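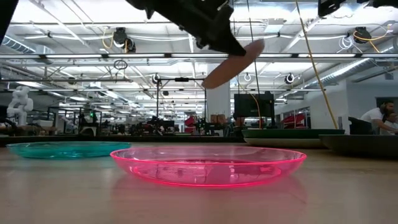 Plates on the bench at the Malano workshop in Garville, with one of the two table arms at work.

Malano brings two-armed table robots to its plate-sorting line, and the sorters get a say in how

GARVILLE - Hi, I'm Mei-kuen Ko, and I run the sorting floor at Malano. Our front office asked me to write this announcement myself, seeing as I'm the one who's been pestering everybody about it since spring!

The news is that starting in July, our returns line will have two-armed robots working next to our sorters. We take back reusable plates and lids from cafeterias and caterers (Plasta is our biggest account), and every piece has to be picked up, turned over, matched by size and color and put on the right stack. On a busy day that comes to 3,587 pieces. I did that job for years, and my right wrist still lets me know when it's going to rain.

We're calling the project Guerra, after the street our first shop was on. The workshop team has been setting up the arms at a plain wooden table, teaching them to handle the thin, see-through plates that give everyone trouble. Clear pink on clear teal under bright ceiling lights is hard enough for me after lunch, so I have some sympathy for the machine.

Ilango Raju leads the workshop side. He'd like me to mention that the arms work at a slower pace than a good sorter does, and that he's fine with it. "I don't need it to beat Cuiping," he told me. "I need it to take the dull part of the shift off her hands."

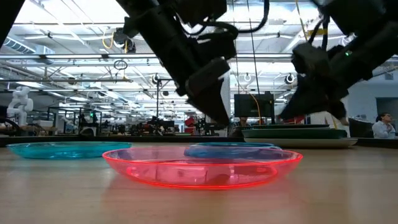

What changes for our people

No jobs are going away. We have 12 sorters on the returns line today and we'll have 12 when the arms are in. The repetitive stacking moves over to the robots, and the sorters take on inspection, repairs and the odd-shaped stuff (gravy boats, I'm looking at you). Two of the posts become table leads, who set up a run, watch it and step in when something gets stuck. Table leads are paid at the higher inspector rate, and both openings went to people already on the floor.

Cuiping Zhong is one of them. She has 1,796 practice runs in her logbook so far, and she writes down every single one, with comments! It was her idea to start each run with the plates spread out a bit, the way they land when a crate gets emptied, and it was also her idea to move the stop button to where a short person can reach it. Both of those are now in the setup sheet.

Hanyu Feng, the other lead, came over from the wash room and had never touched a robot. He told me the hardest part was learning to keep his hands in his pockets.

We've also changed the break schedule. Table leads swap out every hour, as staring at a stack of plates wears you down faster than lifting them ever did. If that turns out to be too often or not often enough, we'll change it again. We talk it over Tuesday mornings before the line starts, and anyone on shift can come.

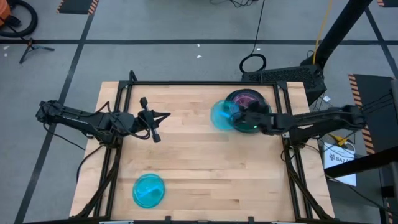 What happens when an arm drops a plate?

The table lead pauses the run, checks the plate for cracks and either puts it back on the table or sends it to repairs. Nobody's numbers get docked for it.

For visits or questions, ask for Napaporn Thongdee at the Malano front desk in Garville. Mornings before ten are best, when the line is still quiet enough to hear yourself talk.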